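Skonley hillclimb gets a tyre warming area and a longer practice day

Jun 11, 2026

Good news for anyone with a car entered at Skonley this summer! The hillclimb has a new surface on its top two corners, a proper covered area for warming tyres, and a full extra run for every driver on practice day.

The resurfacing was finished in March and it has already made a difference. Brendwood, the long left-hander that used to throw light cars towards the bank, is now smooth from the turn-in point right through to the exit. Drivers who tried it at the test day were carrying 64 mph where they used to lift at 55, and came back down to the paddock grinning.

Isteck, the suspension firm that looks after several of the regular entrants, brought a set of softer rear springs to the same test and had them on three different cars before lunch. Softer springs on a smoother road sounds like the wrong way round, but the hairpin at the bottom is as rough as ever and that is where the time was being lost - the rear wheels were skipping on the way out. 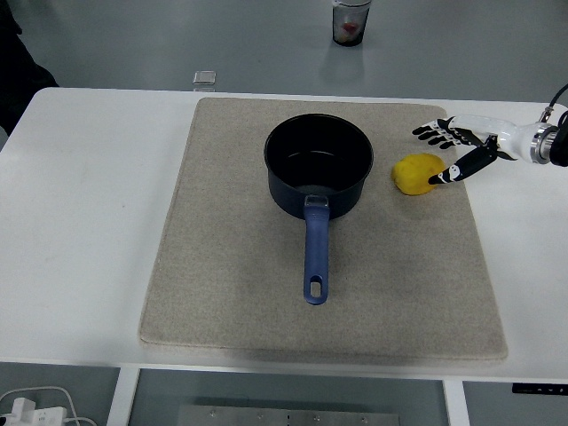 Etornam Quartey thought the springs were worth having but would leave the front end well alone until the new tarmac has had a season of rain and traffic on it. Fresh surfaces change quickly, was the message, and a set-up that feels perfect in June could be sliding wide by the last round.

Entries for the next meeting stand at 100, with a reserve list open for the road-going classes. The Yakubu Cup for cars under 1400cc is back too, and it looks like a brilliant field - plenty of old hatchbacks and a couple of home-built specials that have never run here before.

Scrutineering opens at 7.30am. Please bring your own jack and stands, and have your wheel nuts uncovered before you join the queue.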